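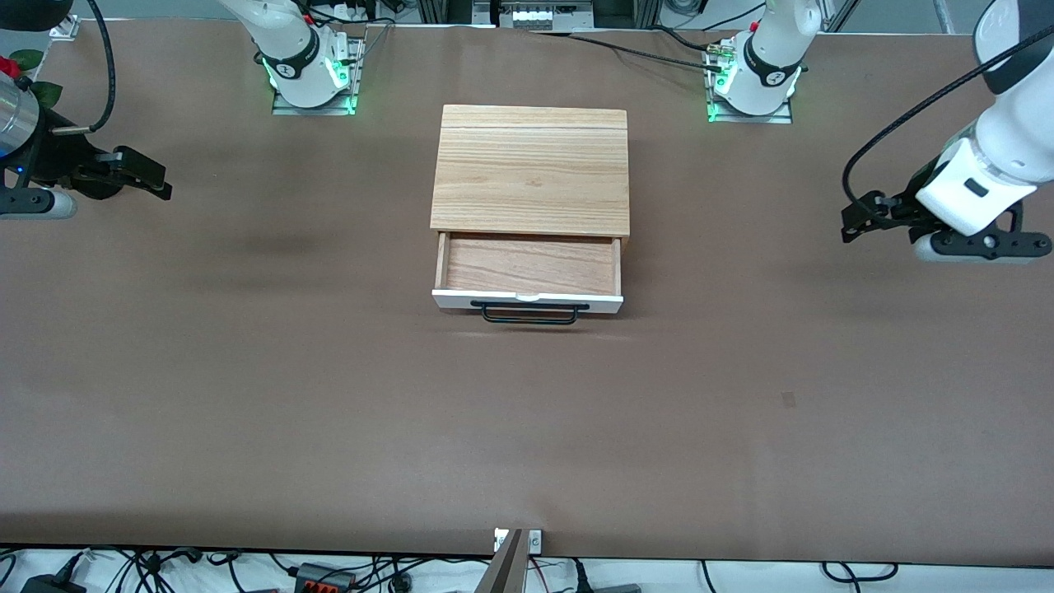
Idrisa Rashidi moved to Arboleda three years ago and learned to bake bread there, in a rented kitchen with a bad oven. "The first loaves were like stones," he says. "My neighbors were polite - they ate the soup and left the bread."

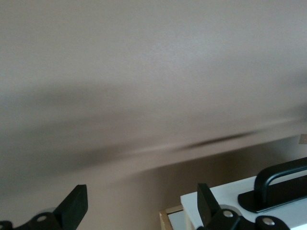

A plain beige surface with a dark blur across it.

Now he sells at the Usden market two mornings a week. He still keeps the old oven. "I know where it burns," he says.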